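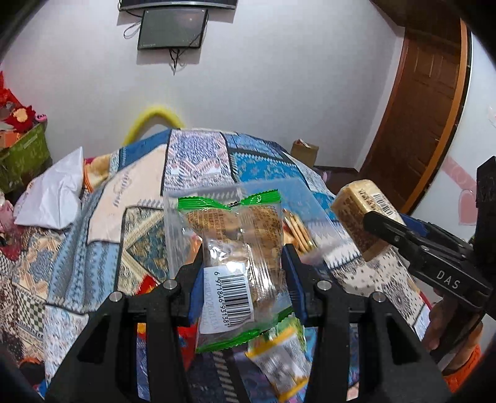
Elfriede Baumgart would like it known that she asked for the spare fingertip pads in the spring, and that the answer then was "let's see how it goes." How it went is now item 4 on the equipment list for next year, and the pads have been promoted to a line of their own.

The list was passed at Fovineo on Thursday after a meeting that was booked for an hour and ran until a little past 6 p.m. It settles what the packaged-goods handling project will buy in the next budget year and, at greater length, what it won't. The big winner is hand-held grippers. The big loser is the robot arm, which has now lost three budgets in a row and is starting to look like part of the tradition.

Fovineo will order 12 more hand-held grippers, enough for six people working with one in each hand. The first 6 are due in September and the rest once somebody has checked that the first 6 fit the charging shelf. Last time the shelf was bought before the grippers, by a different department, and to a drawing of something else.

Two suppliers made it to the final round. Eichhorn quoted the lower price per gripper and charges separately for the case, the calibration visit and the cable. Drotberg quoted the higher price and throws in all of those, plus a training day that the Fovineo crew has politely described as optional. Once the extras were added in, the two totals came out close enough that the decision was made on delivery time. Drotberg got it. Eichhorn has asked for feedback and will be getting a spreadsheet.

The pads were the surprise of the evening. The original budget treated them as part of the gripper, on the theory that a finger comes with a fingertip. Baumgart's wear log told another story. Snack bags and wrapped cakes are light, but they're slick, and a pad that has lost its grip tends to announce it by dropping the cake. The log suggests a pair lasts about 4 weeks on full-time packaged food work. The order is for 66 pairs, which was the number left over when the training furniture was crossed out.

Groceries also got a line, and a brief argument. Until now, crackers, biscuits and cake bars have been bought out of petty cash and written up under "miscellaneous," where an auditor might reasonably have concluded that the team was just hungry. They will now be listed as test objects. The finance office wanted to know whether test objects could be used again. The reply was that they can be, up to a point, and that the point is crumbs. Bags that get squeezed all day are to be replaced weekly, and anything opened stops being a test object and becomes lunch.

Then there is software. The team had asked for a license for Skudix, which sorts recordings and flags the ones where the grip slipped. Finance offered half a license. It was explained that there is no such thing, and the matter was put off to the next meeting, where it is expected to be explained again. In the meantime the recordings will be sorted the old way, by people with coffee.

As for the arm, the case against it hasn't changed much. It needs a reinforced floor, a fence and a room that isn't already being used for something. A hand-held gripper needs a hand. Supporters of the arm pointed out that the recordings are meant to teach one eventually, and that it might be nice to own one when that day comes. This was agreed to be a good point and moved to the following year's list, where it will find its own earlier versions waiting.

Requests for changes to the current order can be sent to purchasing until the end of the month. Baumgart has already sent one. She would like the pads delivered before the grippers, and she has attached her email from the spring.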